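Home | Issues | Student Papers | Contact
Reading time: 2 minutes
Print | E-mail

3.2 Task setup

The Latance arm was programmed by the student group at Brernville. The task uses a steel saucepan, four toy vegetables and a small tracked platform carrying two white bowls. Karlijn Van der Linden wrote the task list and Thijs Dewulf ran the arm. 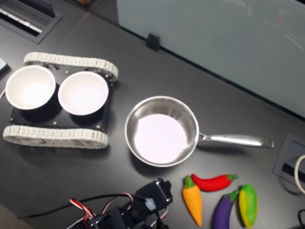
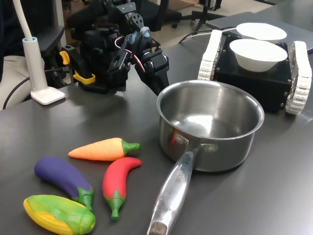
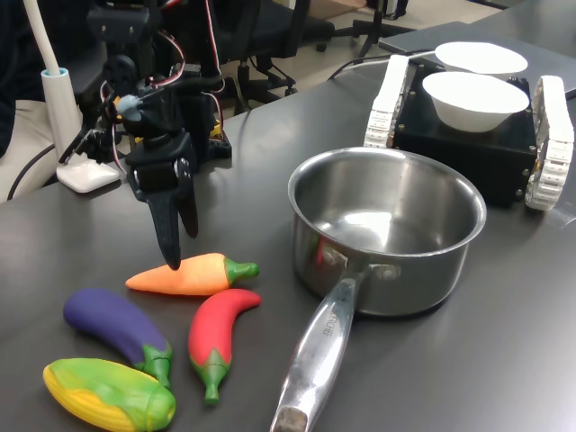
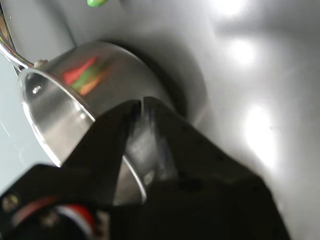
Figure 2. The arm, the toys and the saucepan, with a close view of the gripper at the rim of the pan (last picture).

Each student was given 100 attempts. Failed grasps were kept in the log.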